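The Bin of Lost Blocks

4 min read

Every house has a container that things go into and never come out of. My mother had a biscuit tin. Nélida next door has an entire wardrobe. I have a metal bin, grey and large, which I bought for sensible reasons in October and have resented ever since.

The plan was blocks. My nephew Joaquín had outgrown his, and his parents had outgrown stepping on them, so 500 of the things came to me in carrier bags on the understanding that I would "sort them out". I think they meant give them away. I took it literally and have been sorting ever since -- by colour, then by length, then by colour again when I decided length was a mistake.

A bin, I can report, is a poor place to sort anything. It's a very good place to tip things. You tip, you feel you've achieved something, you go and put the kettle on. Then you come back and it's all at the bottom, lying at whatever angle it fancied, and you have to lean in up to the shoulder.

I did try the grown-up approach, which is to do a handful at a time. Greens and reds first, as those are the ones I can tell apart under the kitchen light. The blues and the purples can wait for a sunny day or a better pair of eyes.

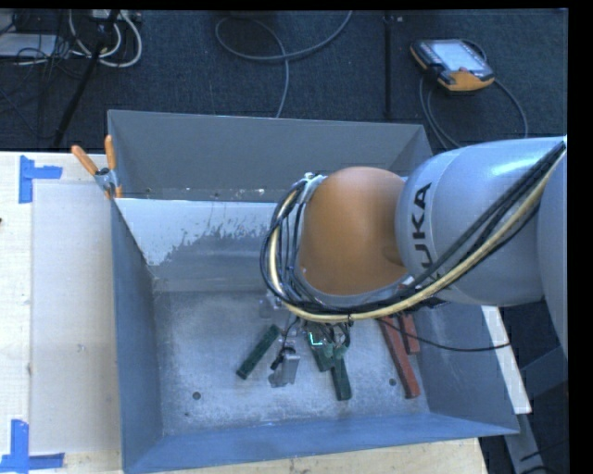
Greens and reds, five in the bin. The table underneath has its own dark specks.

Five is a good number. With five you can have opinions about each one. There's a dark green bar I've become quite fond of, mainly for the way it keeps itself to itself. With 500 you just have a noise.

Gervasio came round on Thursday and asked why I didn't use drawers. He has drawers. He has labels on the drawers, and I suspect a list somewhere of what the labels say. I told him drawers encourage secrecy, and he ate two of my scones and left.

The table will want sanding whatever I decide. It's pale wood and it shows everything, and a metal bin is not a kind thing to drag across it. I've got a tin of Brorkska oil in the cupboard, unopened, from the last time I was going to do it.

Yellows next week, if I can find which carrier bag they're in.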